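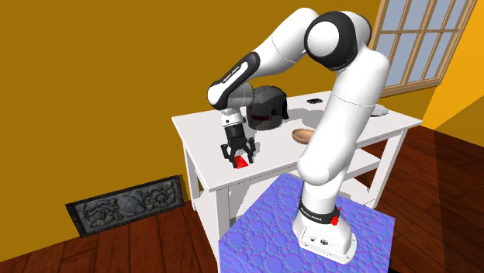

Vender una bicicleta estática por internet

Mi bicicleta estática llegó a casa un febrero, con esa fe que uno tiene en febrero cuando ya se le ha pasado la vergüenza de enero. Me costó 388 euros. La usé con disciplina durante tres semanas, luego con cierta elegancia como perchero, y hace poco decidí que el salón tenía derecho a una segunda vida y me puse a venderla.

Escribí el anuncio con esmero. Puse las medidas, el modelo, el barrio, que vivo en un cuarto sin ascensor y que había que venir a buscarla. Releí el texto dos veces, que es más de lo que releo los correos del trabajo. Pedía 219 euros, una cifra que me pareció seria, de persona que ha hecho cuentas. A los cuatro minutos ya tenía el primer mensaje: «Sigue disponible?». Contesté que sí. De aquel hombre no volví a saber nada.

Los siguientes días fueron una educación. Un señor me ofreció 30 euros y, como favor añadido, quitármela de en medio. Otra persona quería saber si la cambiaba por una freidora y media colección de novelas del oeste (la media colección me intrigó, lo reconozco, pero no me dijo qué mitad). Una chica preguntó si hacía ruido, le dije que un poco, y me escribió «define un poco». Estuve un buen rato intentando definirlo. Grabé un audio pedaleando. Me respondió que era demasiado.

Mi amiga Anastasia Andreadis, que ha vendido por internet hasta un bidé, me explicó que mi error era la sinceridad. Según ella, «lo vendo porque no la uso» espanta a la gente, les recuerda que ellos tampoco la van a usar. Hay que poner «por mudanza». Las mudanzas son limpias, le pasan a cualquiera. Yo protesté que no me mudaba a ninguna parte y me miró con lástima. Puse «por falta de espacio», que en un piso como el mío es verdad desde el día en que firmé el contrato.

También bajé el precio, claro. Bajar el precio es como quitarse el abrigo en una reunión: todo el mundo se da cuenta de que tienes calor. En cuanto lo hice, tres interesados que llevaban días en silencio me escribieron para pedirme que lo bajara un poco más. Uno de ellos firmaba sus mensajes con «un cordial saludo», y regateaba como si la bicicleta la hubiera robado yo.

Al final se la llevó Bayu Osman, un hombre amabilísimo que subió los cuatro pisos, la miró, se montó, dio diez pedaladas con cara de inspector y dijo: «Me vale». Le expliqué lo del ruido. Le expliqué que una de las correas del pedal estaba reparada con brida. Le expliqué que la pantalla a veces se inventaba las calorías – siempre a mi favor, por eso nunca me quejé. Creo que estuve a punto de convencerlo de que no la comprara.

La bajamos entre los dos. En el segundo rellano hicimos una pausa, por respeto a nuestras lumbares, y me contó que la quería para su madre, a la que el médico le había mandado hacer ejercicio. La madre no sabía nada todavía. Le deseé suerte a los tres, bicicleta incluida.

El salón parece ahora enorme. Se oye un poco de eco donde antes colgaban las camisas, y las camisas están en una silla, que cumple con la misma función y no me mira con reproche cuando paso a por una cerveza. Con el dinero he estado mirando una máquina de remo de segunda mano. El vendedor la deja barata, por mudanza. Le he escrito hace un rato para preguntarle si sigue disponible.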